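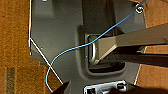

Grey panel on the carpet, blue cable lying across the rim of the recess, gripper fingers at the bottom

From: Skye Baxter
To: workshop-automation list
Subject: Re: [workshop] Are the arms any use for chores yet?

Ffion Watkins wrote:

> Following on from the open evening at Gristatholm. I watched the Prelar
> arm put cups on a shelf for the best part of an hour and it dropped
> one. Haiyan Feng tells me the Sartori machine will fold a towel if you
> lay the towel out flat first. I can fold a towel too if somebody lays
> it out flat first.
>
> My question is a simple one. We have a bench, a floor and a store room,
> and there are dull jobs in all three. Sweeping up, sorting fixings,
> unplugging things, clearing cables off a unit before it gets opened.
> Is there any one of these I could hand over today and walk away from?
> If the answer is no, is it nearly, or is it ten years?
>
> I ask because there is 3000 in the equipment line and I would like to
> spend it on something that works. A second extractor would work.
>
> Ffion

Ffion,

Walk away from, no. Sweeping is the exception, and you don't need an arm for that. A floor sweeper does an open floor well enough. It won't do under the bench until we stop keeping offcuts there.

On the rest I can only speak for Irkar, where I've been helping Yufang Xiong with the cable work. We picked cables because it is the job people most want rid of and because it looks easy when a person does it. You pick the cable up, move it out of the way and get on with what you came to do.

Look at where the blue one lies in the picture. It comes down from the top right corner, over the tan bar, over the rim of the opening, and wanders off across the middle of the panel, crossing the white wire on its way. If you want to do anything in that opening you have to deal with the cable first, and you have to do it without dragging the white wire along. You or I would hook it with a finger while looking at something else. The arm has to decide which of the two lines is the one it wants, find a place to take hold, close on it, and then lift in a direction that doesn't pull on whatever the far end is fixed to.

We kept a tally for the easiest version, a single loose cable on a flat surface, to be picked up and laid down to one side. 71 tries, 60 good. That sounds respectable until you imagine an apprentice who fumbles that often on a job that simple. Most of the bad ones were the fingers closing on nothing. A few were worse, where it had hold of the cable and also of something else and carried on lifting. With two lines crossing we stopped keeping score after six tries and went back to the easy version.

Speed is the other thing. A good pick took most of a minute. Yufang did the same move by hand while talking to me and I didn't notice she had done it.

Where I would disagree with you is on the towel. Laying it out flat first is a real cost, but in a workshop we lay things out for each other all the time. Parts come in trays. Screws come in the right box, or should. If the work already arrives in the same place the same way up, an arm can be useful now, and plenty of shops have had them doing exactly that for years. Our trouble is that nothing arrives the same way up. Repairs come in however the last person left them.

So going down your list:

Sweeping - yes, open floor only.
Sorting fixings - close, if they are tipped out thin and well lit. Not a mixed bucket. Haiyan may know more about this than I do.
Unplugging things - depends entirely on the plug. Big round ones with room to get hold of, fairly good. Anything with a small catch you have to press while pulling, no.
Clearing cables before opening a unit - no, for the reasons above. I'd expect it to be the last of the four.

I won't guess at years. The picking has got better since April and the crossing case has not moved much, and I don't know what that tells you.

One thing that did surprise me is how much depends on what the camera can see at the end. Close in, the fingers themselves cover a fair part of the work, and a dark finger in front of a shadowed corner is hard to judge even for a person looking at the picture. Suqin Han thinks a second view from the side would help more than a better gripper. I lean towards her view but we haven't tried it.

On the money, get the extractor. If there is anything left over, spend it on shallow trays for the store room. We could use them ourselves straight away and they would be needed before any arm was.

I can bring the tally sheets next time I'm over at Gristatholm if anyone wants to go through them. They are on paper and the later pages are in Yufang's handwriting, so bring her as well.

Skye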